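# Ticket: gripper reports closed while jaws are open

Opened Apr 22, 2018. Robotics Club, manipulation project. Component: hand-held gripper, jaw position channel.

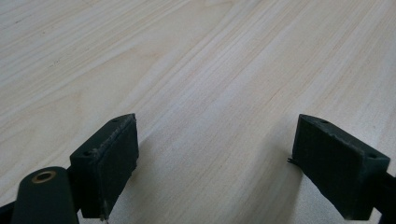
*Jaws open over the bare bench, both finger pads in view.*

**Status:** closed, one follow-up
**Priority:** high (blocks recording for the Prollside entry)
**Hardware:** Brustier gripper kit, Brarkon encoder board
**Software:** club logger, `main` branch

## Symptom

The logger shows a jaw value of 0 (fully closed) with the jaws at the open stop. Squeezing the trigger makes the value climb to a plateau, then drop back to 0 for the last part of the travel. Calibration completes without an error and writes a file, but the file is useless.

Expected: 0 at closed, 100 at open, increasing the whole way.

## To reproduce

1. Power the encoder board with the jaws open.
2. Start the logger and run `calibrate --jaw`.
3. Close fully when prompted, then open fully.
4. Run `monitor --jaw` and work the trigger slowly.

Happens every time on the lab laptop. Also happens on the desktop by the window, so the laptop's USB port is not the cause.

## Log extract

```
[jaw] calibration start
[jaw] closed: captured
[jaw] open: captured
[jaw] WARN range wraps, clamping
[jaw] calibration saved
[jaw] pos=0 state=CLOSED
```

The `WARN` line only appears with verbose output turned on. It was off in the default config, which is why the first attempts looked clean.

## Checks

**Cable.** Swapped the ribbon cable for the spare. No change. Original put back.

**Supply.** Steady at the board connector while the trigger was moved. No resets in the log.

**Mechanical.** Arms swing freely by hand from stop to stop. No binding. Pad edges are scuffed but the faces still meet squarely when closed. There is a loose light-coloured thread under the left pad and a short black wire or bristle poking out of the right one. Neither reaches the pivots. Both to be cleaned off before the next recording session, as they will show up in the wrist view.

**Pad screws.** Checked with the hex key, all snug. Pads do not rock on the arms.

**Encoder.** Raw counts read directly from the board with the logger closed. Counts rise smoothly, roll over to zero partway through the stroke, then keep rising. The sensor is fine. The rollover point is sitting inside the working range.

## Cause

The encoder magnet was refitted after the pivot was greased, and went back in at a different angle. The assembly sheet says to press it in until flush and says nothing about orientation. The rollover used to fall outside the jaw travel, so the logger never had to deal with it.

The calibration routine stores the two end counts and assumes the higher one is open. With the rollover inside the stroke that assumption fails, and the clamp turns half the travel into zeros.

## Fix

- Loosened the encoder carrier (2 screws) and rotated it 30 degrees away from the arm. Rollover now falls past the closed stop.
- Retightened, then marked carrier and housing with a paint pen line so the angle can be restored.
- Deleted the old calibration file. The logger will reuse it silently if it is left in place.
- Recalibrated with verbose output on. No `WARN`.

## Verification

Full stroke in both directions, slow and fast, 100 cycles. Value rose and fell with no jumps. Open stop reads 100, closed stop reads 0. Power cycled with the jaws open, then with the jaws closed — same readings both times.

Also ran one pick of the foam block from the Sánchez task set. The logged jaw value levelled off at the block's width and held until release.

## Affected data

Recordings made between the greasing and this fix have a bad jaw channel. Video and pose are still usable. They have been moved to `quarantine/` and must not go into the training split. Don't try to repair them by hand — the clamp threw away the counts, so there is nothing to unwrap.

## Follow-up

- [x] Verbose output on by default
- [x] Note on magnet angle added to the assembly sheet
- [x] Check the second gripper for the same fault (clear, rollover well outside travel)
- [ ] Make calibration stop with an error when the range wraps, and unwrap counts before scaling

The last item has been split into its own ticket against the logger. Reopen this one if the jaw value jumps again after the carrier has been disturbed, and attach the raw counts along with the calibration file.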